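Cadholm Neighborhood Learning Center
Progress report to the Verbeke Fund
Prepared by Florencia Zapata, Program Manager
March 4, 2026

1. Purpose of this report

This report covers the second period of the grant made to the Center for the renewal of its teaching rooms on Prirberg Street. It sets out the work completed, the money spent to date and the items still open. The first report was submitted in September and is not repeated except where a figure has changed.

2. Work completed in the period

The grant provides for the refitting of 3 rooms: the Reading Room, the Quiet Room and the Writing Room. The Reading Room and the Quiet Room are finished and in daily use. Walls in both were filled, sanded and given two coats of paint. The shelving in the Reading Room was moved to the long wall so that the door can open fully, which had been a finding of the last safety inspection.

In the Writing Room the painting is finished and the furniture has been returned. The floor covering at the entrance has been replaced. One ceiling light is still waiting for a part, and evening groups are using the Reading Room until it is fitted.

Rocío Troncoso, who oversees the rooms, has drawn up a short care sheet for each one. The sheets name the person responsible for opening and closing, the cleaning to be done at the end of each session and the point of contact for repairs.

3. Wall boards

The original application asked for one large fixed board in each room. With the agreement of the Fund, this was changed to a greater number of small boards that can be taken down and moved between rooms. The Center purchased 15 boards under this heading. The tutors had asked for the change because most groups are small and are often split in two for part of a session.

The boards are used for short writing exercises, for group poems and song lines, and for notices. Participants write directly on them and are encouraged to add drawings. Under the care sheet, each board is to be wiped at the close of a session unless the tutor has asked for the writing to be kept.

Two matters have come up in use. Marker left on a board for several days does not come off fully with a dry eraser, and some gray residue remains. The Center has ordered a cleaning spray and will wash every board once a week. The second matter is height. Aldana Echeverría, who leads the adult writing group, has asked that two of the boards be hung lower for participants who write sitting down. This will be done together with the remaining electrical work. 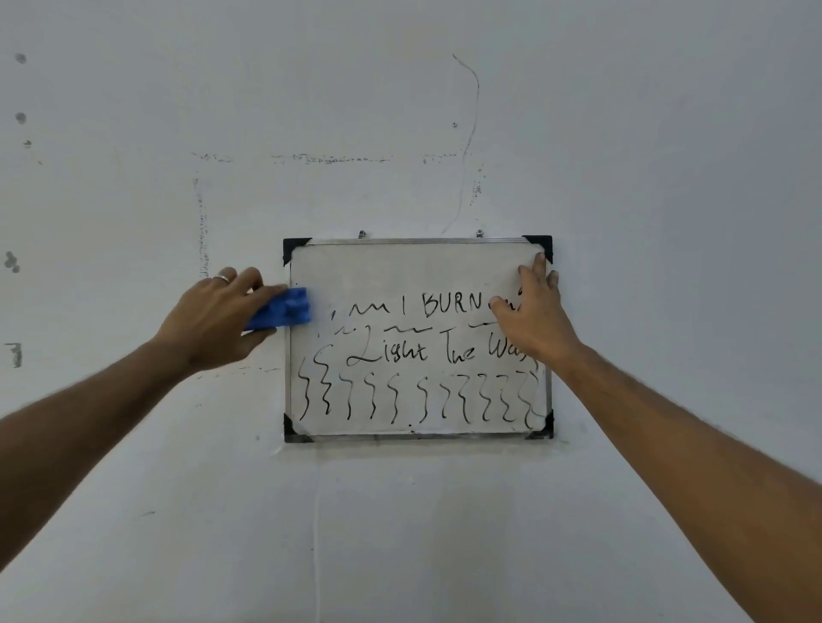 Wall board with "I BURN" and "Light The Way" in black marker over a row of tall wavy lines.

4. Participation

A total of 137 people attended at least one session in the period. Attendance at the adult writing group has held steady. The Saturday-style family sessions proposed in the application have not started, as they depend on the Writing Room being open in the evening as well as the daytime.

5. Expenditure

Spending on boards, hooks, markers and erasers came to $658, which is within the approved line. Paint and floor covering were also within budget. The invoice for the electrical work has not been received. Saeed Kiani keeps the grant accounts and can supply copies of all receipts on request.

6. Next steps

The Center will complete the lighting in the Writing Room, lower the two boards and begin the weekly washing of all boards. Lok-yiu Chiang will collect written comments from the tutors, and these will be attached to the final report. No change to the grant total or to the end date is requested.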